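Stingate, 29 October 2021 – Walik will extend its small-appliance repair program to 151 collection points in January, the company announced. Microwave ovens with knob controls will be accepted for the first time.

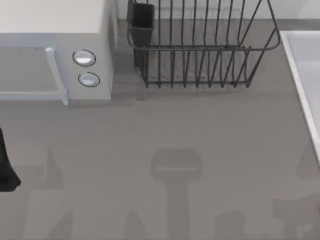

Dellar, which runs the Stingate depot, said it expected knobs, door latches and turntable motors to make up most of the parts orders, and asked for stock to be in place before the opening date.

Hubmann will supply 3,000 spare parts under the agreement. The pilot handled 1,566 appliances. Units over the weight limit are excluded – these go to the existing pickup service.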